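The finger that was late
2022-09-29

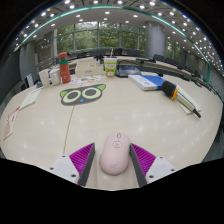

Handow closing on the pink mouse. Right finger there or very nearly, left one still making up its mind.

I promised a few of you a post about the bad recordings, and I have been putting it off, partly because September got away from me and partly because it is a slightly embarrassing story and I wanted to be over it first. I think I am over it now. Get a cup of something, it's a long one.

For anyone new, Handow is the hand-held gripper I have been building and rebuilding for longer than I care to admit. You hold it, you squeeze, the two magenta fingers come together, and a camera looking out over them records the whole business along with a number for how far open the fingers are. Later on all of that gets fed to Stilluner, my pile of training code, and if everything has gone well a real arm with the same fingers on the end of it can pick up the same sort of thing by itself. The nice part is that I can carry Handow wherever I like and don't have to bring an arm along. The less nice part is that if something is wrong with it, I may not find out until I'm home again.

So, Bollodwood. I had the use of the big round conference room there, the one with the curved table and a ceiling full of little lights, and I was so pleased about it! My own desk is a very boring place to collect data. I have 3,000 recordings from that desk and in most of them the background is the same gray wall. Bollodwood has tall windows with trees behind them, green light strips curving overhead, a column, reflections all over the tabletop, and people who leave interesting things lying about. I had cups and papers and a microphone and a tall red-orange bottle back there behind whatever I was picking up, plus the cat-face mat, a thing I have grown very fond of and which seems to get into everything I film.

The task was as plain as they come. Put the mouse somewhere on the table, bring the gripper down with a finger on each side, squeeze, lift, set it down again somewhere else. I like the mouse for this kind of work. It's smooth and rounded, it has a proper long direction to it, so the gripper has to be turned the right way, and it slides if you bump it. A foam block forgives you almost anything. A mouse on a slick table will go for a little trip if one side gets pushed before the other.

You can probably see where this is headed, and I wish I had.

I recorded 600 grasps over two days. They felt fine in my hand. I remember being rather smug on the second afternoon, thinking how smoothly it was all going, and I had a bit of cake from the kitchen to celebrate. Then I went home, loaded the lot into Stilluner, left it running, and set up the arm on my own bench with the mouse in front of it.

The arm came down nicely. It lined up nicely. Then it closed, and the mouse shot off to the left, spun half around and stopped against the bench rail. I laughed and put it back. It did it again. I moved the mouse, I turned it, I dimmed the lamp, I put the cat mat down in case the model had decided that mice only live near cats (stranger things have happened in this hobby). Every time, the arm set itself up a little too far over to one side, so that the right finger got to the mouse first and gave it a shove.

My first thought was the camera. It's always my first thought. The lens is very wide and bends the edges of the table like a banana, and if the calibration is off then everything ends up in a slightly wrong place. I spent an entire evening re-doing the calibration with the checkerboard and got the same numbers I already had. My second thought was the training, so I trained again, only on the old recordings from my desk, and that version picked up the mouse like it had been doing it all its life. That should have told me right away. I am sorry to say that I blamed the lights in Bollodwood instead, and wrote a very confident note to myself about ceiling reflections. I found it yesterday and it made me wince.

What finally got me there was going through the recordings slowly, one still at a time, with the fingers blown up large on my screen. Now, one still on its own doesn't mean a lot. The one at the top of this post has the right finger at the mouse and a bit of air on the left, and that could happen to anybody who came down slightly off center. I do it all the time. But I went through recording after recording, and it was nearly always the left side with the air in it. When I came to one where the mouse was sitting beautifully in the middle to start with, the right finger still got there first.

I took Handow apart on the kitchen table that same night. The fingers are meant to be tied together inside the body so that when one moves, the other moves exactly as far. Each side has a little toothed bar, with a gear between them. On the left side, the clamp that holds the finger carriage to its bar had worked itself a tiny bit loose. It hadn't come off, or rattled, or done anything helpful like that. It had a little slack in it, so the first part of every squeeze took up the slack and only then did the left finger get moving. I measured the play with a cheap gauge and got two millimeters. All that fuss for two millimeters!

And here is the part that really stung. The opening number comes from the right side only. There is one sensor, on the right bar, and the software doubles it, on the grounds that both fingers always move together. So every one of those Bollodwood recordings says the gripper was closed a bit more than it was, and not one of them raised so much as an eyebrow. My checks looked for missing numbers, jumps, frozen readings, dropped pictures. They had no way to look for a finger that was late.

Meanwhile I had been compensating. That is the only way I can explain how good it felt. A hand is a clever thing and mine had learned, without letting me in on it, to come down a touch to one side and drift a little as I squeezed, so that the mouse stayed put. The arm copied where I came down but not the drift, or not enough of it, and its own fingers were in perfect order. So it was faithfully repeating half of a workaround for a fault it didn't have. I still find that a little bit touching.

I did think about the safety side too, as a couple of you always ask. With a mouse on a bench there's no great harm in it. But the arm closes harder than I do, and if the thing in front of it had been a glass, or a cup with coffee in it, it would have gone the same way off toward the edge. I had also been leaning in close to watch, with my face much nearer than it ought to have been. I have put tape on the floor now, and I stay behind it while the arm is live, even when I'm only going to be a second.

As for repairs, the clamp has been replaced with a longer one with a second screw, and I put thread locker on both. There is a sensor on the left side as well, a twin of the other, and if the two disagree Handow beeps at me. It's a horrible little beep and I have already come to dread it. Before each session I close the fingers on a small metal block in the middle of a printed cross and take a look at where the block ends up. It takes less time than finding my glasses.

I did try to rescue the recordings. I had the idea that I could work out the left finger from the pictures and correct everything afterward, and I got a fair way with that, but the ribbed magenta part and the dark pad behave very differently under those lights, and in many of the recordings I couldn't find the edge well enough to trust. The slack also wasn't the same all the way through, I suspect it grew over the two days. So they have been moved into a folder called "late finger" and they'll stay there. I may use them someday for teaching a checker what a bad squeeze looks like.

I'm hoping to get back into the round room in February, if it's free, and do the whole lot over. The trees will look different by then, and maybe that's no bad thing for the training. I'm bringing the mouse and the cat mat, obviously, and a spare clamp, and the little metal block in a sock so it doesn't scratch anything.

If you have built something similar and your gripper has only the one sensor, do go and wiggle each finger separately before your next session. Hold one still and push on the other. Mine moved, and I had been holding it in my hand for two days.

Next time I'll write up the new clamp properly, with the drawings. I keep changing the drawings.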